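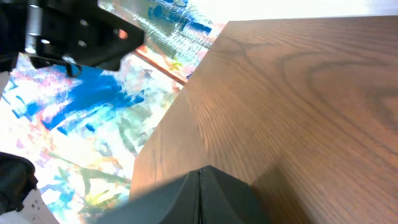 The wood, up close. Look at that loop in the grain and tell me you wouldn't also have made a bad decision.

So. The table. A thread, because four of you asked and I'm tired of typing it out in DMs.

Mareck is the secondhand place behind the tire shop, the one with the bell on the door that goes off twice. I went in for a lamp. I want that on the record. A lamp.

The tag said 133 dollars, solid wood, "some wear." I have been described in worse terms by people who knew me better, so I felt we had an understanding.

Reader, the wear was on the underside, where somebody had glued a yardstick to the frame. I still don't know why. It's still there. I've measured two things with it.

Delivery was extra, so I did what any sensible adult does and borrowed my cousin's station wagon, which is shorter than the table by an amount I could now tell you exactly, thanks to the yardstick.

We drove home at 10 miles an hour with the hatch tied down and a red sock on the end. A man on a bicycle passed us and said "nice table." Best review it's had.

Then the stairs. I live on the third floor. I'm skipping the stairs.

What I had before this was a folding card table from Mathebula Home, gray, wobbly, with one corner that had been chewed by a dog I have never owned. Nothing to see on it. You could stare at that table all through dinner and come away with no thoughts at all.

Now I have grain. Long wavy lines, then it goes up into these arches and tight little ovals like a topographic map of somewhere I'd need better boots for. Apparently that's called cathedral grain. I learned this at 1 a.m. from a forum thread with 2,837 replies, most of them two guys fighting about oil.

The color question: I call it brown. My sister calls it orange. It's a warm brown with some red-orange in it, and I'd like everyone to drop it before the holidays are fully over.

About the oil. The forum says Polluretti or nothing. The other half of the forum says Plidov, and that Polluretti people are why the hobby is dying. I bought the small can of Plidov, because it was on the shelf and I could reach it.

(I have not opened the can. It lives next to the paint samples from November, which I have also not opened. They seem to be getting along.)

Things I've been told I now need: coasters, felt pads, a runner, different coasters, a humidifier, and what one reply guy called "a relationship with beeswax."

Things I've bought: felt pads. One fell off.

Yes, I did the thing where you lay your hand flat on it and go "mmm, solid." Everybody who comes over does it too. My landlord did it while he was supposed to be looking at the radiator.

Someone asked what species it is. Mareck's guy said walnut, then cherry, then "you know, tree." The forum wants a photo of the end grain and the weight per cubic foot. It took two of us and a neighbor to get it through the door, so put me down for "plenty."

Update since people keep asking: 77 votes in yesterday's poll and "leave the finish alone" beat "sand it" by a mile. "Return it" got nine, and I know who you are.

First real dinner on it is tonight. Soup, which I realize now is the riskiest of the foods. I've put down a dish towel, two magazines and the lid of a shoebox. Can't see any grain at all.

Still need a lamp, by the way.

Dec 28, 2022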